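Performance Analyst, College Scouting (Full Time)

Drakex Football Research invites applications for the position of Performance Analyst within its College Scouting department. The department prepares written and statistical evaluations of draft-eligible players for professional football clubs under contract.

The analyst will report to Hongmei Ye, Director of College Scouting, and will work closely with Natanael Godoy, who manages the wide receiver and defensive back files. During the last evaluation cycle the department completed 1,943 player reports drawn from 2,462 graded games. The successful candidate will be expected to contribute from the opening of the fall season.

Duties

Grade game film for assigned conferences and enter results by the weekly deadline.
Write player reports in the department's standard format.
Attend all-star practices in January - travel and lodging are paid by the company.
Check timing and measurement data against club records.

Qualifications

A bachelor's degree and at least two years of experience in scouting, coaching or sports data work are required. Applicants must be able to explain coverage and route concepts clearly in writing. Experience with the Wevier video system is preferred but not required.

Terms

The position is based in our main office, with up to four weekends of travel each season. Salary will depend on experience. The posting opened in July 2022 and will remain open until filled.
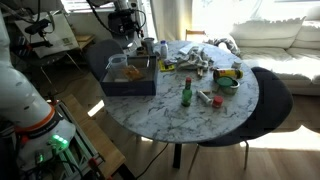

How to Apply

Send a resume, a cover letter and two sample player reports to Su-bin Tak, Human Resources. Incomplete applications will not be reviewed.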